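Gillthorpe Toma: escritorio con altillo, después de un verano entero usándolo

25/8/24, por Rodica Ursu

Llevaba una temporada larga trabajando en una mesa de comedor que bailaba cada vez que escribía con un poco de ganas, así que cuando por fin me decidí a comprar un escritorio en condiciones me puse muy pesada con el tema. Midiendo, comparando, pidiendo muestras de color, volviendo a medir. Mi idea era sencilla: una mesa grande, de esas donde puedes abrir un libro y dejarlo abierto mientras haces otra cosa al lado, y encima un mueble con huecos para que no todo acabe amontonado junto al teclado. Lo de los huecos era innegociable. Yo soy de hacer montañas.

El Gillthorpe Toma lo encontré en el catálogo de Flusska, la tienda donde ya había comprado un par de estanterías, y me gustó porque se vende como conjunto: la mesa por un lado y el altillo —la parte alta, con los compartimentos abiertos— por otro, pero con el mismo acabado gris de veta. Me costó 1.304 euros con transporte y subida a casa. Ya, ya lo sé. Es dinero. Había otro modelo de la misma tienda, el Dernov, por 800, y os cuento luego por qué lo descarté (y por qué igual a vosotros os conviene más).

El pedido llegó en varios bultos, todos pesadísimos, y el que peor lo pasó fue el marco de la puerta. Las piezas venían bien protegidas por las esquinas, eso sí, y no encontré ni un golpe. Las instrucciones son de las de dibujitos, sin una sola palabra, y hay un paso del altillo en el que tienes que adivinar hacia qué lado va la cara buena del panel. Yo adiviné mal. Desmonté, giré, volví a montar, me tomé un café y seguí.
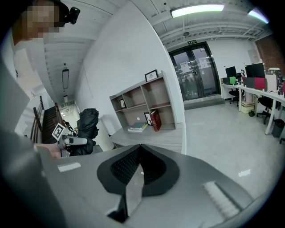

Con el altillo hay que ir con calma. Los paneles verticales se presentan primero sin apretar, luego entra el estante horizontal y solo entonces se aprieta todo. Si aprietas antes, el estante no entra ni rezando. Y pedid ayuda para subirlo a la mesa, de verdad, que una persona sola puede montarlo pero no levantarlo. Yo lo intenté con la rodilla y tuve un moratón toda la semana.

Una vez arriba, queda firme. Lleva unas fijaciones por detrás para unirlo a la mesa y otras, opcionales, para la pared. Yo puse todas. En casa entran niños de visita y no me fío, y además con peso en la parte alta prefiero no jugármela. El juego de tacos que traen es flojito y lo cambié por unos míos, cosa que recomiendo si vuestra pared es un tabique de los que suenan a hueco.

Vamos a los compartimentos, que era lo que yo quería. ¡Me encantan! Son abiertos, sin puertas, y unos son más anchos que otros, con lo cual puedes mezclar cosas grandes y pequeñas sin que parezca un casillero de correos. Mi primera idea fue llenarlos de archivadores. Aguantó así unos días y luego los quité casi todos, se veía todo como una gestoría. Ahora tengo láminas enmarcadas, algún libro gordo de pie y poco más, y me resulta mucho más agradable levantar la vista y encontrarme un dibujo. El marco negro con paspartú blanco queda especialmente bien sobre el gris, por si alguien anda buscando con qué vestirlo.

Lo malo de los huecos abiertos es el polvo, claro. Se nota sobre todo en la balda, hacia el fondo, donde no llega bien la mano con la bayeta si tienes cosas delante. Yo saco todo, paso el trapo y vuelvo a colocar, y en el proceso siempre acabo cambiando algo de sitio. Si sois de los que limpian alrededor de las cosas (no juzgo), os va a dar rabia.

Otra pega: la parte de abajo del altillo le quita fondo útil a la mesa. No mucho, pero si queréis un monitor grande tendréis que echarlo hacia delante o comprar un brazo. Trabajo con un portátil y me da lo mismo, aunque me parece raro que en la ficha de la tienda no se diga por ningún lado cuánto queda libre. Lo pregunté por correo y me mandaron otra vez la ficha.

Sobre el color. En la web parece un gris liso, casi de oficina de banco, y estuve a punto de no comprarlo por eso. En persona tiene bastante más gracia. Según la luz tira a cálido o a frío, y por la tarde, cuando bajo la persiana, casi parece otro mueble. La muestra que me mandaron era tan pequeña que apenas se veía dibujo, o sea que si podéis verlo en tienda, id.

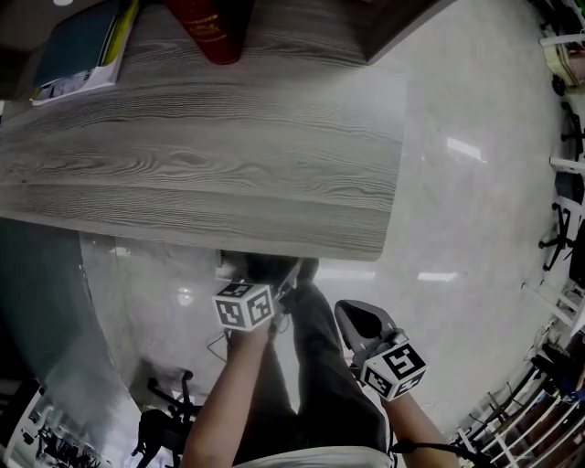

El tablero de la mesa es lo mejor del conjunto, y lo digo después de haberle hecho de todo. Le han caído café, tinta de rotulador y el aceite de una ensalada que no tenía que estar allí. Con un paño húmedo y jabón neutro salió todo, el rotulador con un poco más de insistencia. La superficie es amplia de verdad: puedo dejar la pila de libros y papeles en la parte de atrás, el rojo oscuro de tapa dura justo al lado, y todavía me sobra sitio delante para trabajar a gusto. Y las vetas oscuras, onduladas, que recorren todo el gris, disimulan muchísimo las miguitas y las marcas de dedos. Mi mesa anterior era blanca y me pasaba el día frotando. Aquí puedo pasar el trapo cuando toca y listo, que ya es bastante.

Rayones, de momento, uno. Fue culpa mía por arrastrar una grapadora. Se ve si te agachas y miras a contraluz, y como la marca va más o menos en la dirección de la veta, al final se me olvida que existe. Eso sí, no pongáis nada caliente directamente. No lo he probado ni pienso probarlo, pero en la hoja de mantenimiento lo avisan con un dibujo de una taza humeante tachada y me doy por enterada.

El canto me preocupaba bastante, porque es por donde se suelen estropear estos muebles. Apoyo los antebrazos ahí todos los días y no se ha levantado nada ni pincha. Tampoco se me queda marcada la línea en la piel, que con la mesa vieja parecía que me había dormido encima de una regla. ¿Que podría estar un poco más redondeado? Pues sí, por este precio yo lo habría pedido.

De estabilidad, muy bien. Escribo fuerte, ya lo he dicho, y la mesa ni se entera. Solo noté un ligero balanceo al principio y era porque no había apretado del todo una de las patas. Dad un repaso a los tornillos a los 20 días de montarla, que todo se asienta y alguno se afloja. En el altillo también encontré uno, por cierto, que se podía girar con los dedos.

Y ahora lo prometido, el Dernov. Es más barato, la mesa es más estrecha y el altillo tiene puertas. Lo vi montado en Flusska y no está nada mal, pero las puertas abren hacia ti y, si estás sentada, te tienes que apartar cada vez. Además el hueco interior es uno corrido, sin divisiones, y yo me conozco: en una semana habría allí dentro una avalancha en espera. Ahora bien, si lo que queréis es esconder el lío y cerrar al terminar la jornada, miradlo en serio. La diferencia de precio da para una buena silla, y la silla al final importa más que la mesa (esto lo aprendí con la espalda).

Me habéis escrito bastante desde que conté que lo había comprado, y casi todas las dudas van por el mismo camino, así que dejo contestada la que más se repite.

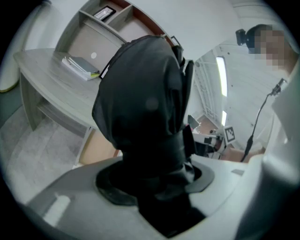
¿Se puede comprar solo la mesa y añadir el altillo más adelante?

Se venden también por separado: la mesa sola cuesta 700 euros y el altillo se pide cuando uno quiera. Lo único que hay que vigilar es el tono, porque entre una tanda y otra puede variar un poco, y en un mueble donde las dos piezas van pegadas se notaría. En la tienda me dijeron que guardando la etiqueta de la caja pueden intentar buscar la misma tanda. «Intentar» fue la palabra que usaron, ojo. Si tenéis claro que vais a querer las dos partes, yo las pediría juntas.

También me preguntasteis si el altillo agobia. Yo tenía ese miedo, que me pareciera que trabajaba metida en un armario, y la verdad es que se me pasó enseguida. Ayuda mucho no llenarlo. Dejad algún hueco vacío, o casi, y poned lo alto y oscuro hacia un lado. Con libros de lado a lado tiene que ser otra cosa, eso os lo reconozco.

Cosas que le cambiaría: las instrucciones, los tacos, y que alguien en Gillthorpe se anime a incluir alguna solución para los cables. He puesto unos clips adhesivos por debajo del tablero y apaño, pero en un escritorio de 1.304 euros me parece de agarrados no haberlo pensado. El resto lo dejaría tal cual.

¿Lo volvería a comprar? Sí, y en el mismo gris. Si tenéis una habitación muy pequeña ya dudaría más, es un mueble con mucha presencia y conviene marcar el contorno en el suelo con cinta antes de pedirlo, incluyendo el sitio para echar la silla hacia atrás. Yo lo hice y aun así me pareció enorme el primer día. Si alguien ha probado a montar el altillo del Toma sobre otra mesa, que me lo cuente en los comentarios, que una lectora me lo ha preguntado y no he sabido qué decirle.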